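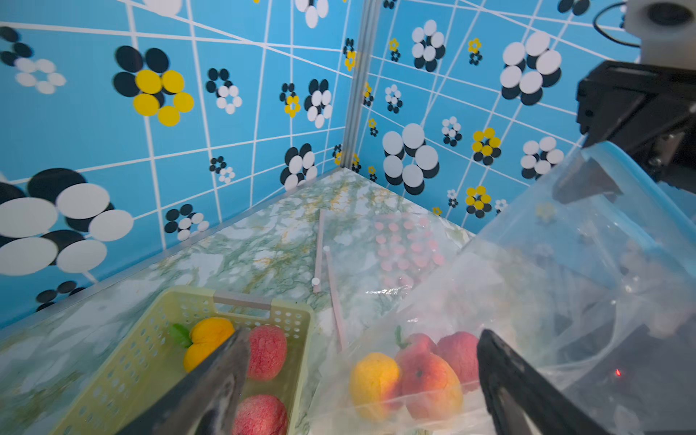 Admont, December

What should go on a one-page rule sheet for a two-arm table that works with fruit and plastic bags?

Atieno Barasa

Hello everybody, and thank you in advance for reading, I know I go on a bit. I look after the working rules for a little project called Clamow, where two robot arms move toy fruit between a basket and clear plastic bags on a marble-patterned table. The cell has bright blue walls with a white grid and flowers all over them, and the people who work there are cheerful and careful and, in my opinion, badly served by the paperwork I've given them.

The trouble is that our rule sheet grew. It started out as a page and now it is 31 pages in a binder, most of it copied from the manual that came with a much bigger machine, and I'm quite sure people read the first two and then go by what the person before them did. I would love to get it down to a single side that can hang by the table and be read standing up.

What I'm after is rules for the ordinary parts of the day. When may someone reach in to put a peach back? Who says "go"? What do we do about the plastic? The bags and sheets are so light, and they end up lying over the basket or up against the fingers, and everyone seems to have a private opinion on whether you tug them free, wait, or start over. I'd also like something sensible about the written record, as at the moment one person writes "ok" with a lowercase o, another writes "Ok" and a third writes a paragraph, and I can't compare any of it!

We do have a proper risk assessment, done by someone qualified, and I'm not asking anyone to replace it. I just want the daily sheet to be short enough to be used. If you run something like this, what's on yours?

gantry_and_gravy

Hi Atieno, welcome, and please don't apologize for going on, because I'm about to do the same.

I've run small tabletop arms for a good while now, first at a firm called Rutik and then on my own, and my first piece of advice is to separate the page into what you do with your hands and what you do with your pen. We had those mixed together for a long time, and folks would be hunting for how to log a dropped piece while the question they should have been asking was whether the arms were stopped.

For the hands part, ours goes more or less like this. I've left the wording the way it hangs on our wall:

Arms stopped before any hand crosses the edge of the table. Stopped means the stop is pressed, and a pause on the screen doesn't count.
One person is the caller. The caller says "hands in" and "hands out" and only the caller restarts.
Both arms count as one machine. If you're reaching near the left one, the right one is stopped too.
Hair tied, sleeves up, lanyards off.
If you're unsure, press stop and then talk.

The two-arm line was the last one we added and I'd put it near the top if I were you. With a single arm people develop a feel for where it's going to be. With two, you watch the one that's doing the interesting thing, and the other one is hanging over your shoulder. I've caught myself at it more than once, and I wrote the sheet.

Now the plastic. Film is a pest. It slides, it clings, it drapes over whatever is nearby, and from some angles it's very hard to see. Our rule is that film on or around a finger is a stop, every time, even when the finger seems to be getting along fine. You press stop, the caller says hands in, and you lift the film away from the finger slowly with two hands. You don't pull it out from under a closed grip. If it's caught in a joint, you call whoever is signed off to move the arm by hand, and you leave it alone until they come. That last bit annoys people at the end of the day, and I sympathize, but I've seen a person work a scrap of bag loose and take a thin cable along with it.

We also retire bags early. Once a bag is torn or the zipper has stopped closing properly, out it goes. A box of bags is cheap next to an afternoon of muddled results. Same goes for loose sheets and spare bags: if they aren't part of the task, they live in a bin off the table. I had a soft spot for keeping a few handy on the side, and my colleagues talked me out of it, bless them.

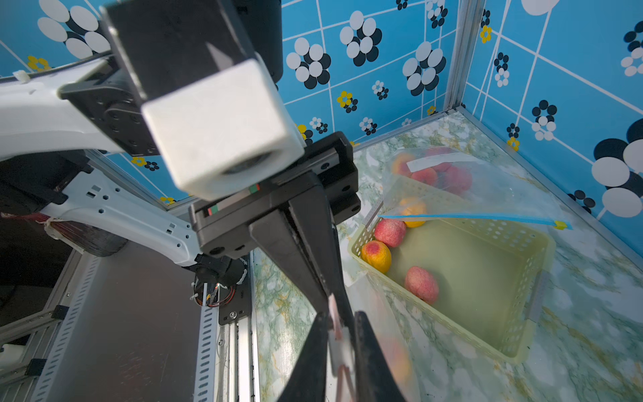

The other thing I'd ask you to think about is where things go at the start. You don't need a drawing to the millimeter, and in fact if you're after variety you may want the fruit to land differently each time. But then write that down as the rule! "Basket anywhere the arms can reach, fruit as it falls, bag open or closed as the run card says." Otherwise you'll have one person lining up the peaches like a shop window and another tipping them in, and both of them will believe they're following the sheet. We lost most of a month to precisely that, very politely, with nobody raising their voice.

A short look-over before the first run is worth having as well. Ours is done with the power off and it covers cables and ties, fingers, screws you can see, and the tabletop. Keep it to things a person can judge by looking. If you write "check the wrist" you'll get a tick every morning and no checking. If you write "no cable rubbing where the wrist turns" then people do bend down and look.

As for length, I'd aim for one side at a type size your eldest colleague can read without glasses. Keep the binder, but put it on a shelf and call it the reference. And do have the person who did your risk assessment read the short page before you hang it, in case you've trimmed something they were leaning on. If they worked from ISO 10218 or similar they'll know which lines can't be softened.

Hope that's of use. Do post your finished page, I collect them.

benchmouse

Big red stop button. Tape on the floor. Done. People overthink this stuff, a plastic peach never hurt anyone.

old_fixture

I'd gently push back on the answer just above mine, because the fruit may be soft business but the arms are what you're writing the sheet for, and tape on the floor does nothing for a hand that's already over the table. The stop button I'm fully with you on.

Atieno, I can only really help with the pen part, as I'm the one who ends up reading the logs at our place. We went through 208 entries last winter, trying to work out why one kind of run kept getting thrown away, and the word "fine" was doing an enormous amount of work in there. So we cut the choices down to 4 words and people circle one: done, partial, dropped, stopped. There's a line underneath for a note, and the note is only required for "stopped." You'd be surprised how much nicer the notes got once they weren't compulsory everywhere.

I would drop "Ok" altogether, with either kind of o. To one person it means the bag got filled and to another it means no harm was done, and those are different columns.

A few smaller habits that have served us well. The person who circles the word is the caller, on the spot, before the table is reset for the next run. If a human hand helped in any way, even nudging one fruit back from the table edge, it can't be "done." And no going back to tidy up an old entry; you cross it through and initial it, the old-fashioned way, so the next reader can see what was changed.

We change callers after more than 50 runs in a row, or at lunch, whichever comes first. I don't have a study to wave at you for that number, it's simply where we noticed people going glassy-eyed and starting to say "hands out" before the hands were out.

Atieno Barasa

Oh, this is wonderful, thank you all so much. I'm taking the circled words straight away, and the two arms as one machine, and the bin for the spare bags. I had the film rule as "use judgment," and reading it back I can see that was me not wanting to decide.

One follow-up for gantry_and_gravy, if you're still about: when the film is on the finger and you stop, does that run get circled "stopped" even if it was about to go in the basket by itself?

gantry_and_gravy

Yes, circle "stopped" and write "film" in the note. We argued over that one for ages, and the people who wanted to count it as done were mostly the people who had been standing there since 8 in the morning, me included.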